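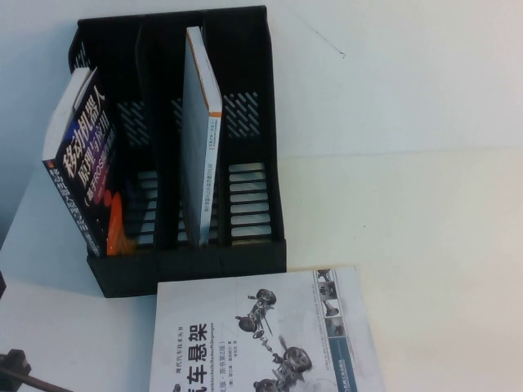

Three-slot organiser in place, one book at each end and the middle slot free.

Section 2: Setting up your desktop file organiser

Right then, the organiser is built and you've got a table to put it on, so let's get it filled! I wrote this part after helping Ruth Agudelo sort out the reading shelf at Limley, and most of the notes come from things one of us got wrong first.

Before you load it

1. Clear the bit of table you want to use and wipe it down. Grit under the base will scratch a pale top (ask me how I know).

2. Stand the organiser on its base with the low edge facing you and the raised edge at the back. If you've put it against a wall, leave a finger's width behind so you can lift it out again.

3. Press down on each front corner in turn. If it rocks, move it along a bit and try again before you start blaming the organiser -- my old desk had a dip in it that I'd never noticed in years of using it.

Note: the slots and slits in the sides make handy finger-holds for shuffling it along, but please don't lift a full one by them. Take the books out first, or get both hands under the base.

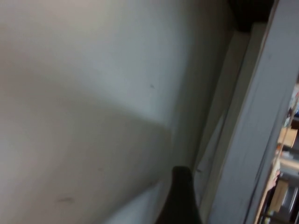 While you're down at table level, have a look at whatever is next to the organiser as well. Drawer fronts, cupboard doors and painted edging all pick up marks from book corners, and I like to give myself 10 cm of elbow room on the side I reach in from. Édgar Zapata keeps his tight up against a cupboard and swears it's fine. His cupboard says otherwise!

Loading the books

4. Start with the thickest book and put it in an outside slot, cover facing out if you want to spot it quickly. A fat paperback will lean a little, and that's all right as long as it isn't pushing the divider over.

5. Put a thinner book in the other outside slot, spine where you can read it. Taller ones will poke up above the rim, so check there's no shelf overhead.

6. Keep the middle slot for whatever you're using this week. Mine gets a notebook, the post, and once a sandwich (wrapped).

Caution: don't load one side only with heavy books. Two big textbooks in the same end slot and nothing in the other is asking for a tumble, especially if small children can reach the table.

Taking a book out

7. Hold the rim with one hand and draw the book straight up with the other. Lay it flat, well in from the edge of the table, before you open it. 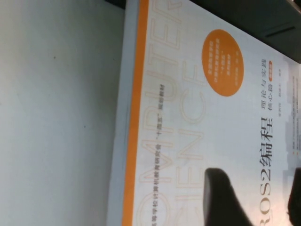 ROS2编程 lying flat on the table, orange stripe to the left.

8. When you've finished, close the book fully and lower it in by the spine. Shoving it in half open creases the bottom corners, and they never quite go back.

If a book keeps slumping, slip a piece of stiff card in beside it. Cleaning is in Section 3.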